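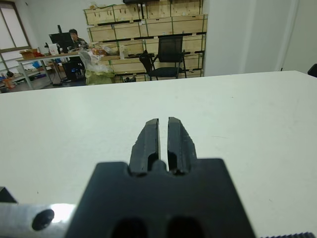

Slide 1. White tabletop, light scuffs and faint specks; window and workbench behind.

Speaker notes - Care of work surfaces in shared rooms
April 28, 2026. Speaker: Dzifa Ansah. Running time 15 minutes, then questions.

Slide 1
Leave the slide up while people sit down. Ask the room whether this surface needs cleaning, refinishing or replacing. Take two or three answers and move on. The point is that a scuff and a speck look alike from a distance and get different treatment.

Slide 2 - Terms
Speck: material sitting on the surface. Lifts with a damp cloth.
Scuff: either material rubbed off something else, or a change in the surface itself. The first kind comes off with mild cleaner. The second does not come off, and more rubbing makes a shiny patch.
Scratch: you can feel it with a fingernail. Do not treat it as a cleaning job.

Slide 3 - Inspection
Clear the top completely. View it low, toward the window, with the overhead lights off. Daylight at a shallow angle shows marks that ceiling light hides. Pale tops also look grayer in this position, so do not record a color change from it. Mark each defect with low-tack tape, then look again from the opposite side.

Slide 4 - The Rombridge survey
657 tops inspected over the survey period, 3,003 marks logged. Mio Furukawa did the sorting. Most marks were removable with water alone. If someone asks for the breakdown by room type, it is in the handout, table 6.
Do not go into the Kinoshita building here. Different tops, different cleaner.

Slide 5 - Method
Dry cloth first, to pick up grit. Damp cloth second, straight strokes, far edge to near edge. Mild cleaner third, on marked spots only, left for up to 6 minutes. Rinse and dry.
Melamine sponge: last resort, matte tops excluded. Yufang will probably raise this - the answer is that it is an abrasive, whatever the packet calls it.

Slide 6 - Storage nearby
Small items kept on low shelves by a window collect dust, and the dust travels to the table with the item. Wipe the item before it goes on the top. Lidded containers help. So does a second bench for things that are waiting.

Slide 7 - Contacts
Handout copies from Isla Doolan. Log sheets go back to Shota Tsuchiya by the end of April.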